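About Mirlow

Mirlow is a school of surveying and land measurement in Skernelholm. We train field technicians, drafters and instrument operators, and we run short courses for people who already hold a job in one of those trades.

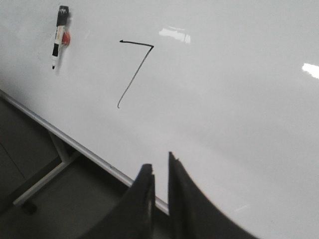

What we teach

The core of the school is a program in practical surveying. It covers leveling, traversing, boundary retracement, construction layout and the reduction of field notes. Students learn to work by hand before they work with software. A closed traverse is computed on paper, with the misclosure found and distributed, before the same figures are entered in a program. Instructors mark the paper version.

The program is divided into two terms. The first is taught mostly indoors and deals with units, angles, coordinate systems, error theory and the reading of plans. The second is taught mostly outdoors. Students are placed in field parties and rotate through the positions of instrument operator, rod holder and note keeper. Every student must complete a full set of notes in each position. Notes are kept in pencil, in bound books with numbered pages. Erasures are not accepted. A wrong entry is struck through with a single line and the corrected value is written above it.

Drafting is taught alongside both terms. The standard output is a plan sheet with a north arrow, a scale bar, a legend, a statement of datum and a title block. Students may draw in ink or in software for the final sheet, but the first three sheets are drawn in pencil.

Short courses

The short courses run from one afternoon to a full working week. Those offered regularly are listed below. Dates are posted each February for the year ahead.

Differential leveling for site crews
Care and adjustment of the automatic level
Reading older deeds and plats
Control networks for small sites
Monument search and recovery
Least squares adjustment, part one
Least squares adjustment, part two
Field notes for expert witnesses

Part two of the least squares course assumes part one or an equivalent. Applicants who claim an equivalent are sent a short problem set. The course on older deeds and plats uses documents from the Skernelholm district only, and much of what it says about local units of length does not carry over to other districts.

History

The school was started by Skarphéðinn Baldursdóttir, who had worked as a boundary surveyor and was dissatisfied with the condition of the field books that reached her desk. Her first classes were held in the evening, at 7 p.m., in a rented room over a hardware store. They dealt with note keeping and nothing else. The handout for those classes is still issued to new students, with a few changes of wording and a corrected diagram for the two-peg test.

Leveling was added next, and then traverse computation. The drafting course followed when the school took over the drawing tables of a land office that was closing. Several of those tables are still in use. Their tops have been replaced and the tilt mechanisms rebuilt.

The move to the present building gave the school a yard long enough for a measured baseline. The baseline was laid out in the first season after the move and has been remeasured at intervals. One of the end monuments was disturbed by frost in its second winter and was reset on a deeper footing. All values published before the resetting were withdrawn.

The building and grounds

The school occupies a single-story building with a classroom wing, a drafting room, an instrument room and a workshop. The instrument room is kept at a steady temperature and has a separate lock. Instruments are signed out at the counter and signed back in by the same person. An instrument that has been dropped, or that may have been dropped, is tagged and set aside for checking. There is no charge to students for reporting it, and there is no other penalty.

The yard holds the baseline, a leveling loop and a set of pillars for angle work. The leveling loop has 20 benchmarks, each a brass bolt set in concrete or in the foundation of the building. Their elevations are held by the office and are not given to students until their own loops have closed. The loop crosses uneven ground at its north end and requires at least two turning points there.

A second practice area is leased from a farm on the Rerillow road. It is used for boundary work, topographic surveys and exercises in setting out curves. Students are asked to close gates, stay off planted ground and park only on the gravel by the culvert. The area is not available during harvest.

The collection

The school keeps a library of field books, plans and computation sheets. Most were given by surveying practices on the retirement of an owner or the closing of an office. The catalog now lists 3454 items, of which 2628 are bound field books. The remainder are plan sheets, computation folders, correspondence and a small number of instrument manuals.

The largest single part is the Bach collection, which came from a family practice that had worked in the district for three generations. It is arranged by township and then by job number, following the practice's own index. We have kept that order even where it is inconvenient. A concordance at the front of the catalog relates the job numbers to current parcel references where these are known.

The library is open to surveyors, title researchers and members of the public by appointment. Materials do not circulate. Copies can be made at the desk. Fold-out plans are copied by staff. Researchers should note that an entry in a field book is evidence of what was recorded on the ground and is not a legal determination of a boundary.

Instrument checking

The workshop checks levels and total stations for outside firms as well as for the school. Levels are tested for collimation error by the two-peg method and then run over part of the loop. Total stations are checked for horizontal and vertical collimation, for tilting axis error and, on the baseline, for the distance constant and scale. The owner receives a sheet showing the results as found and, if an adjustment has been made, the results as left.

We do not repair electronic components. We do not issue a sheet for an instrument delivered without its tribrach if the tribrach is part of the regular setup, as a worn tribrach will show up in the angle results and can be mistaken for a fault in the instrument.

Turnaround depends on weather, since baseline measurements are not taken in strong wind, heavy rain or bright midday sun over bare ground. Clients who need an instrument back by a certain time should say so on the intake form.

Staff and instruction

Instructors at Mirlow are required to have worked in the field and to keep doing so. Most teach for part of the year and work in practice for the rest. Field parties are kept to four students, and an instructor is assigned to no more than two parties at a time.

Grading is done against tolerances stated in advance. A leveling loop that closes within tolerance passes. A loop that does not close is rerun. Students are not told where the error lies, although an instructor will review the notes with the party and ask questions about them. Blunders in reading the rod account for most reruns in the first weeks, and transposed digits for most of those after.

Admission

Applicants to the core program should be comfortable with algebra and trigonometry at high school level. A refresher is held before the first term for those who have been away from it. No prior field experience is needed. Students supply their own boots, a high-visibility vest, a scientific calculator and a folding rule. Field books, rods and instruments are supplied by the school.

Applications are read in the order received. Places in the second term are limited by the number of field parties, and a student who defers after the first term may have to wait for a vacancy.

Contact and visiting

The office is open weekdays from 8 a.m. to 4 p.m. and is on the left inside the main entrance. Library appointments and instrument deliveries are both handled at the counter. Instruments should be brought in their cases, with batteries and charger, and with the owner's name on the outside of the case. Visitors walking through the yard should keep to the paved path and should not step between an instrument and its target while a party is observing.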